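The bakery on Ellavbridge Road closed in April, and after that Nantana Meesuk bought the biscuits from the supermarket. They came in a long sleeve and were round and yellow, with a dotted edge. Her husband would have said they were for children. He had been dead for two years and she bought them anyway.

On the second Saturday of the month the others came for cards. There had been seven of them once. Now there were four, counting Nantana, and one of the four was Sebastián Toledo, who didn't play. He came to sit by the window and read the paper and be given coffee.

She started getting ready after lunch. She wiped the table and put the patterned cover on it, the one that had come free with an order from the Vunell catalog. It had a crease down the middle that would not iron out. She took the orange tray down from the top of the refrigerator and washed it, although it was clean, and dried it with a dish towel. Then she went looking for the woven mat.

The mat was brown and black and it belonged in the drawer under the oven. It was not in the drawer. She took out the cooling rack and the two pie tins and the lid that didn't fit anything, and it wasn't behind those either. She looked in the hall closet. She looked in the bathroom, which made no sense, and then she called Ketsara.

"Did you borrow my mat?" she said.

"What mat?"

"The basket one. For the tray."

"Why would I borrow that?"

"I don't know. I'm asking."

Ketsara Wannasri was her niece and lived four blocks away, over the tile store. She had borrowed things before. She had borrowed the good scissors and a folding chair, and a suitcase that went to Wattanapong and came back with a different wheel.

"Put the biscuits straight on the tray," Ketsara said.

"They slide."

"Then carry it flat."

"I do carry it flat. They still slide."

There was a noise on the line like a cabinet being opened and closed. "I don't have it," Ketsara said. "I have your colander."

Nantana had not known the colander was gone. She said that was fine and she would get it another time.

She found the mat at three o'clock. It was under the fern on the back step, where she had put it herself when the saucer cracked. There was a ring of dirt on one side. She brushed it off with the vegetable brush and held it up to the light, and the other side was all right, so that would be the side that faced up.

Virgilio Magbanua was early. He was always early and always said that the bus had been fast. He had a paper bag with him, and he put it on the counter and did not say what was in it. He took off his cap and looked around the kitchen.

"Can I do something?" he said.

"You can do the papers."

She gave him the box of cupcake liners. It was an old box with 100 printed on the lid, and it had two sizes mixed up inside it. The liners had been pressed together so long that they came out in clumps. Virgilio sat down and began to separate them. His hands were large, and he had driven a forklift at Granulitz until his back went, but he was patient with the paper. He blew on the edge of each clump until it opened.

"Big or small?" he said.

"Whatever comes."

"They should match."

"There aren't enough to match. Whatever comes."

He made a row of them along the table, big and small, and pushed the pleats out with his thumb. Nantana laid the mat in the tray. She opened the sleeve and put a biscuit in each paper. Some of them sat down nicely in the middle and some leaned. Virgilio picked one up and looked at it closely, holding it away from himself because he didn't have his glasses.

"There's a picture on it," he said. "Wheat."

"Is it wheat?"

"Wheat or a leaf."

"I never looked," she said.

He put it back. Then he said, "He used to dunk these. At the plant. He'd have a whole sleeve in his locker, and he'd dunk them and lose half in the cup."

Nantana went on with what she was doing. She had a biscuit in each hand.

"Who did?" she said.

"Your husband. Every break. He said you wouldn't have them in the house."

"I wouldn't have them?"

"That's what he told us."

She thought about that. In thirty years she had never said a word about biscuits. He had been the one who said they were for children, in the store, with his hand on the cart, and she had put them back on the shelf because of it. She tried to remember what year that was. She could remember the coat he had on.

"How many did he eat?" she said.

"A lot. Chaminda used to steal them."

The doorbell rang. It was Chaminda Bepari, with Sebastián behind him on the stairs, coming up slowly and holding the rail. Nantana told them to come in and leave their shoes on. Sebastián went to his chair. Chaminda came into the kitchen and looked over her shoulder at the table.

"Oh, those," he said. "I haven't had those in years."

"I hear you stole them," she said.

He looked at Virgilio. Virgilio was closing the lid of the box and took some time over it.

"Two or three," Chaminda said.
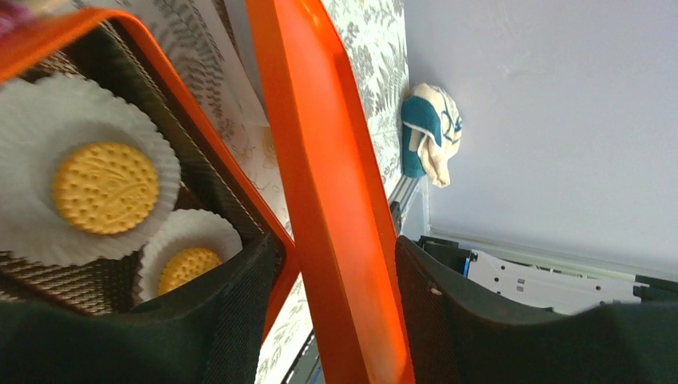 They played until it got dark. Virgilio won the first game and Nantana won the next two. The score pad was the same one they had used all year, and when Chaminda added up her column it came to 600, which was the most anybody had made since the spring. He added it again to be sure. Sebastián read them a piece out of the paper about a man who was 92 and still repaired clocks, and Virgilio said that he had known a man like that, but it was radios.

What Virgilio had in the bag was plums. She put them in a bowl and they ate those too.

When the others had gone she washed the cups. There were a few biscuits left over in the sleeve. She poured what was left of the coffee into a clean cup and stood at the counter and dunked one. She held it in too long. The bottom half dropped off, and she had to go in after it with a spoon.

She ate it off the spoon. Then she folded down the end of the sleeve – there was a clothespin in the drawer for that – and put it on the shelf next to the rice.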